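The Kerel Square Pan

Pans | Grills | Lids and spares | Care

If you've ever tried to fit four slices of French toast into a round pan, you already know why we get so excited about a pan with corners. The Kerel is our favourite pan in the whole shop, and it has been since the first one came out of its box and went straight on the office hob (somebody had bacon in the fridge, luckily). It's a big, light, straight-sided pan for the sort of cooking most of us do on an ordinary weekday: eggs, fish fingers, flatbreads, a few sausages, a proper slab of omelette.

It was drawn up by Periklis Tzanetos, who spent years making baking tins before he turned to hobs, and you can tell. He thinks in trays! The cooking surface is flat right out to the sides, so there's no slope for a fried egg to slither down, and bread goes in edge to edge with hardly a gap between the slices.

What it's like to cook with

Quick, mostly. The body is cast aluminium with a ceramic coating, and it warms up fast on a medium flame. We'd say start lower than you think you need. People coming from heavy steel pans tend to turn everything up to full and then wonder why their butter has gone brown before the eggs are cracked.

Pancakes are where it really shines. You can pour one large one and cut it into squares, or do small ones in rows and flip them with a narrow turner. We've also had lovely results with halloumi, potato cakes, gyoza (a splash of water, lid on, wait for the sizzle to come back) and a sort of giant folded omelette with peas and mint that feeds a hungry family with a bit of salad.

It isn't a deep pan, so please don't buy it for stews or curry. A thick tomato sauce for two is fine. Anything soupier wants the Godinho sauté pan, which has tall sides and a helper handle.

The handle

Wood, because we like how it feels and how it ages. The handles are beech, turned at the Lasberg workshop and oiled before they're fitted. They stay comfortable on the hob and they'll darken over time, especially near the pan end where your thumb sits. A wipe of food-safe oil every couple of months keeps them from going dry and pale.

The one drawback is the oven. Wood and long baking don't mix, so keep the Kerel on the hob. If you want to finish a frittata, slide it on to a tray and put that under the grill. 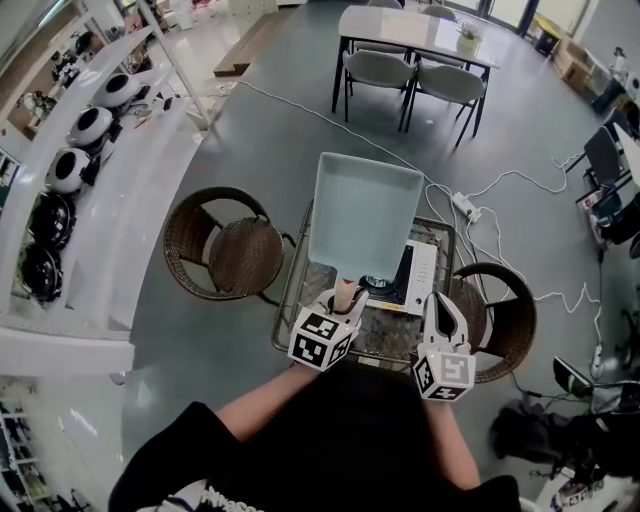 Hobs it works on

Gas, electric plate, ceramic glass: yes to all three.
Induction: yes, with the steel base version. The plain base won't be picked up by an induction hob, so check which one you've put in your basket.
Camping stove: yes, and people do! Use a wide burner if you can, or turn the pan now and then so the corners catch up.

A small burner under a big square pan will always leave the corners a little cooler. We've come to like this. It's a handy place to park the cooked mushrooms while the eggs catch up in the middle.

Looking after it

Before the first use, wash it in warm soapy water, dry it and rub in a few drops of oil with kitchen paper. After that:

Let it cool before it goes anywhere near the tap.
Wash by hand with a soft sponge. The dishwasher will ruin the handle long before it hurts the coating.
Use wood or silicone tools. Metal ones leave marks.
If food starts to stick, fill the pan with warm water and a spoonful of bicarbonate of soda, leave it for 30 minutes, then wipe round gently.
Skip the spray oils. They bake on to a tacky film that's a real pain to shift.

Stacking is fine with a cloth or a sheet of card between pans. The colour on the outside is tough but it will chip if you knock it hard against a tap or a stone worktop.

Goes nicely with

The Utness lid. Flat glass, steel rim, sits neatly on the Kerel and on the smaller square pan too. Sold separately.
The narrow turner, for getting into those corners.
Felt pan protectors, pack of 2.

Details

Weight: 547 g without the lid
Body: cast aluminium
Coating: ceramic
Handle: oiled beech, replaceable
Guarantee: 2 years on the body and coating, fair wear on the handle excepted
Spare handles and screws: in stock, see Lids and spares

Your questions

Can I cut food in the pan? Best not to. Tip it on to a board first, even if it's only a pancake.

Does the coating wear out? In the end, yes, as they all do. Kept off high heat and away from metal tools, ours have lasted well, and the office one still lets go of an egg with a shake.

My handle has worked loose. Is that a fault? Not usually. Wood shrinks a little in a dry kitchen. There's one screw on the underside, so give it a gentle quarter turn and try again. If it spins freely, write to us and we'll send a new screw.

Will you make a bigger one? We ask Periklis this quite a lot. He says the hobs need to get bigger first.

Is there a left-handed version? No need for one, as there's no pouring lip on either side. You can pour from any corner, and it's surprisingly tidy.

Page updated 2023-06-08. The May batch is now on the shelves, with the steel base version back in stock as well.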